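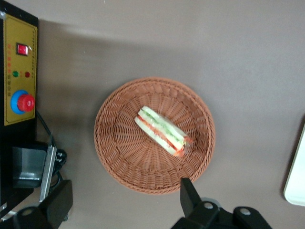
Wrapping a sandwich tight and then standing it in a closed box defeats the wrap, according to one reader of the Zerketti kitchen pages, who wrote in that her bread came out damp at the base every time and asked whether an open basket would do any better.

It does, within limits. A shallow woven basket has gaps across the base, so air reaches the underside of the package. In a rigid box with a flat floor, condensation on the film has nowhere to go. The basket does not keep food cold and should be treated as a serving and short-holding container only. Two hours at room temperature is the limit for anything with meat, egg or soft cheese.

Wrapping in clear film

Cut the film to a length at least three times the width of the sandwich. Set the sandwich at the center, parallel to the short edge. Bring the near side over, pull until the top slice just begins to compress, then roll once. Fold the ends underneath. Ends twisted at the sides work loose in a basket and catch on the weave.

If filling pushes out at a corner, the film was pulled harder on one end than the other. Open it and start again with even tension. Adding a second layer over the bulge only holds it in place.

Order of the layers

Wet fillings go in the middle. Cucumber is sliced, salted lightly, left on a paper towel and blotted on both sides. Lettuce is spun dry. Tomato is seeded first. Butter or another fat is spread to the edge of both slices – missed corners are where the bread goes soft.

Sandwiches cut before wrapping need the cut face pressed flat against the film with no air pocket.

Basket size and liner

One sandwich should lie flat with clearance on all sides. Do not stack in a shallow basket; the lower sandwich takes the weight and the rim no longer holds the upper one. A cotton napkin can be used under unwrapped bread. Under wrapped food it blocks the air gaps and is better left out.

Cleaning woven baskets

Shake out crumbs over the sink, then work a dry pastry brush outward from the middle of the base along the spokes. Finish under the braided rim, where flour and seeds collect. For grease, use a cloth wrung out in warm water with a drop of dish soap, wipe with a second cloth and dry upside down on a rack. Do not soak natural wicker or put it in the dishwasher. Dyed wicker can bleed, so test the underside first.

Updated 2020-11-12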